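Ticket: MEA plate 2, no spikes after media change
Opened Mon 21 August
Status: open – waiting on Vinilbridge

Cortical organoids, day 430, on the Zesitz array. Full media change in the morning, back on the recorder after lunch. Flat on every channel. Noise floor looks normal so it's not a dead amp. Plate 1 fine, same batch of media, same incubator shelf.

Tried so far:
Reseated plate. No change.
Wiped contact pads with ethanol, let dry, reseated again. No change.
Restarted Pladodside software. Came back with the gain at default, set it back to 4000. Still flat.
Swapped plates 1 and 2 between docks. Plate 1 spikes in both docks, plate 2 in neither. So it's the plate or the tissue, not the dock.

Looked under the scope. Organoids still there, edges a bit ragged on two of them, nothing floating. Can't tell if they lifted off the electrodes. Last time this happened was February and it was a bubble under the ring, took us a week to find it.

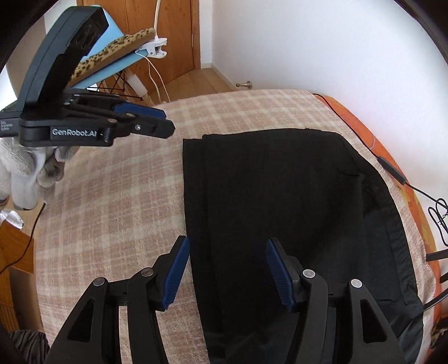

Jurgita Ķēniņš replied that she would leave plate 2 alone overnight before touching anything else. A full change is a lot in one go, she does half changes only, and hers have gone quiet for a day after less. She also asked if anyone had checked the reference electrode, as a plate with a bad reference can look exactly like dead tissue.

Ok. Checked impedance on the reference – 30 kOhm, same as plate 1. So not that. Will leave it till tomorow.

Update, next morning. Ten minute recording, bursts on four channels, all on the left side. Right side still silent. Petrauskas thinks partial detachment. Could be. Topped up media, did not move the plate.

Sent the raw file and the impedance log to Vinilbridge, they want the plate lot number too. Its on the lid, will add when I'm back in the culture room. No more full changes on either plate until this is closed pls.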